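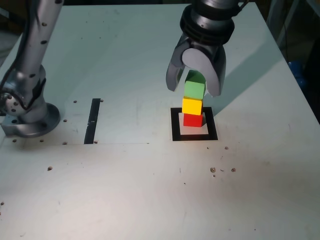 **Comparativa de pinzas: primeras notas**

En Siminville seguimos evaluando la pinza de tres dedos de Zivton para el apilado de cubos. Criterio de éxito: torre de tres cubos en pie tras retirar los dedos, con la base dentro del cuadrado negro. En la última tanda de 20 ciclos, con el controlador Husora, se completaron 11. De los fallos, 7 se produjeron al abrir la pinza.
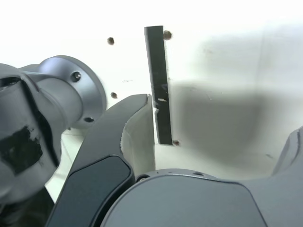

*Dedos abiertos, vista cercana al brazo.*

Leonilde Rocha repetirá la tanda con menor velocidad de apertura. Los registros los guarda Rodrigo Pinheiro.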